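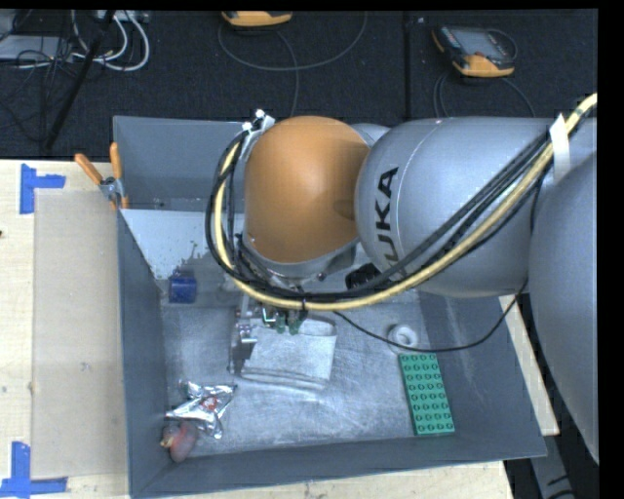 Unit 6: Bins, Totes and What Ends Up at the Bottom of Them

Handout for Storage and Handling, evening section. Read before the bench session. Bring a tape measure and clothes you don't mind kneeling in.

6.1 Why a whole unit on bins

Last term's feedback forms asked, in several different hands, whether a box really needed two weeks. It does. Most of what you will ever store, sort or ship spends more of its life in a bin than anywhere else, and most of the trouble with it starts there too. A shelf shows you what it holds. A bin keeps its own counsel, especially once it is half full and someone has thrown a jacket in.

6.2 Walls that slope

A deep rectangular bin with walls that slope inward toward the floor is a common shape, and you should be able to say what the slope buys and what it costs.

It buys you nesting: empty bins drop into one another. It also sends small stuff toward the middle, where a reaching hand has some chance of finding it.

It costs you floor. Measure the rim, then measure the bottom, and be prepared for disappointment. Students in the Florkton exercise ordered dividers to the rim dimension every single year until we started printing the warning in capitals, and now only most of them do it. THE FLOOR IS SMALLER THAN THE RIM.

Worked case. The Kerr bin on the practice sheet is 400 mm wide at the rim and 300 mm at the floor. A folded item 350 mm wide will go in at the top quite happily and then stop, bowed in the middle, partway down. Work out at what depth it stops if the bin is 261 mm deep and the walls are straight. (Half the depth. If you got something else, draw it.)

6.3 Reading a floor

Bin floors keep records, and they're more reliable than the logbook. Get in the habit of looking before you load. Pale scratches and scuffing tell you the floor has had contact with things harder than a shirt, though they won't tell you when or whose idea it was. For our purposes there are two questions: would this floor snag fabric, and would it hide a small part?

For the first, run a cotton glove over it. A bare palm is also a good detector, but we are running low on bandages.

For the second, move your head. A shiny floor with streaks on it throws back bright patches, and a bright patch is a fine place to lose a washer. Look from two sides before you call a bin empty. The same goes for silvery or grey fabric lying on a grey floor, which can pass for a reflection if you are tired enough.

6.4 Soft goods

Cloth is the worst thing to put in a bin and accounts for a good share of what goes in them. Points to know:

It has no fixed size. A folded piece is roughly a rectangle when you set it down. Lift it by one corner and it is something else.

Layers separate. Creased folds along an edge look like one thick edge, and if you pinch only the top layer you will get the top layer, with the rest trailing after it. Pinch through the whole stack, at the folded side.

Openings catch. Neck holes, cuffs, pocket mouths and any gap in a fold will hook on whatever is passing. Turn them down before you load anything else.

Place it flat, in the middle, away from the walls. An item pushed up against a slope slides back down and refolds itself to its own taste.

6.5 Bench exercise

Work in pairs. Each pair gets one Vurnent tote and a stack of 10 folded pieces from the Plukden donation, which has been laundered, whatever you may hear.

Load the stack flat and note how high it sits. Empty the tote. Load it again standing on edge, like files in a drawer, and note how many you can take out singly without disturbing a neighbor. Swap totes with another pair and try to find one named piece in theirs. Time it. Arguments over what counts as "disturbing" go in the margin of the worksheet, in legible writing.

Put the totes back nested, right way up. Worksheets are due at the start of the next session, and a photo of a worksheet is not a worksheet.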